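Speaker notes — "Writing rules for sim trials people can trust"
Idrisa Biwott, August 18, 2026
30 min slot, leave 5 for questions. Clicker is in the side pocket. Water.

OPENING
Hi, thanks, name, where I work (Testel, the evaluation side, not the hardware side).
Ask the room: who has a written rule for when a simulated trial counts as a success? Wait. Let it be awkward.
Then: who has two people on the team who would score the same run differently? More hands.
So the talk is about rules. Boring ones. Logging, naming, scoring, when to throw a run away. No new policy architecture, sorry.

WHERE WE STARTED
Cirneo project. 3,195 simulated runs, one big folder, one spreadsheet. Success column had yes, no, y, ok, "sort of", and blank.
Pulled 100 of them, two of us scored them again separately. Didn't agree with the sheet. Didn't agree with each other either, which was worse.
Don't dwell on this, people will get it. Move on after a minute.
(If someone asks for the exact agreement number — say it goes in the September write-up. Don't guess on stage.)

RULE 1 — WRITE THE TASK DOWN BEFORE THE FIRST RUN
One sentence. Start state, end state, time limit.
"Pick up the pan" is not a task. Pick up how high? Held for how long? Does it count if it swings and hits the table?
Gautier template: half a page, has a line for "what would make us argue". Fill that line in first. People laugh at it and then they use it.
Changes to the sentence get a new version number. Old runs stay under the old one. No going back and re-scoring quietly.

RULE 2 — GRASP AND TASK ARE SCORED SEPERATELY
Contact, hold, lift, place. Four columns, each one yes or no.
No partial credit inside a column. If you want partial credit make another column.
Contact comes from the simulator state, not from somebody looking at a still. Stills are for finding weird stuff, they are not the score.
Story about the Lesudura demo here if time. Short version only!! Held fine, placed in the wrong spot, logged as a full success for 2 weeks.

RULE 3 — RANDOMIZE ON PURPOSE
Textures, lighting, camera pose. Say which ones are varied and over what range. In the log, per run.
"Randomized" by itself in a report means nothing to the reader.
Keep the seed. Keep the seed. Keep the asset version too, a swapped texture pack will wreck a comparison and you'll spend a day hunting for it.
Keep a held-out set of rooms that no one trains on. Put a name on who can open it. Ours is 500 runs and I'm the only one with write access, annoying for everybody, works fine.

RULE 4 — FAILED AND EMPTY RUNS STAY IN
Approach segments stay in. Stalls stay in. Runs where the arm never gets near anything stay in, with a reason code.
Delete only for a broken sim (physics blew up, object through floor), and a second person signs for it.
Reason codes: keep the list short enough to fit on one screen. We had a giant one and people just picked the first entry.

RULE 5 — REVIEW STILLS THE SAME WAY EVERY TIME
Slides next, both up together, give them a few seconds before talking.
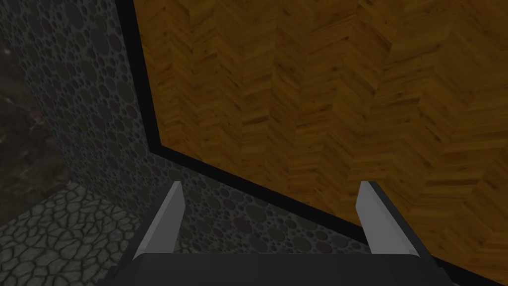
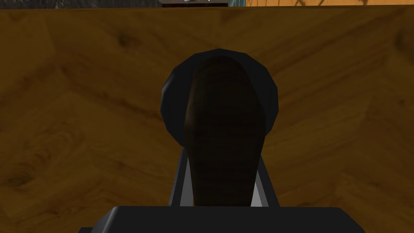 Review is the part teams skip, and it's cheap. Our rule: the reviewer writes the gripper state first, before reading the log. Open and empty, or something between the fingers. So for the first slide you write "nothing held", for the second you write "handle between fingers", and you stop there. You do not write "good grasp". The handle sits in the gap and looks clasped, fine, but force and slip are in the state log and thats where you go get them. Same with surfaces: herringbone panel, circles on the wall, stone pattern on the floor in the first one, so the reviewer ticks "high pattern" and we can check later if misses pile up there. Tick box, no essay. One reviewer tried writing a paragraph per still and got through almost 100 before giving up.

Follow-on points, say quickly:
— reviewer is never the person who trained the policy
— stills picked by script, fixed rule, no hand picking the pretty ones
— disagreements go to a third person, and the first two answers are kept
— dark object on dark gripper gets its own flag, the outline is hard to judge by eye (point at second slide, disc and handle run together)

WHAT IT COSTS
Be straight about this. Slows the first week down. People complained, me included.
After that the forms get filled in without much thought and the arguments get shorter.
Don't oversell. We still have open fights over the time limit and over what "placed" means on a tilted surface.

IF RUNNING LATE
Cut the Lesudura story. Cut reason codes. Keep rules 1 and 2 whatever happens.

LIKELY QUESTIONS
Does this carry over to real hardware — mostly yes for scoring and naming, no for contact, you don't get the state for free. Say that plainly.
Can scoring be automated — the columns can. The task sentence can't, someone has to write it.
Is there an outside standard we follow — no, house rules. Happy to share the template, email is on the last slide.
Why so few columns — becuase people fill them in.

Last slide: email, link to the Gautier template, thank the hosts. Leave it up during questions.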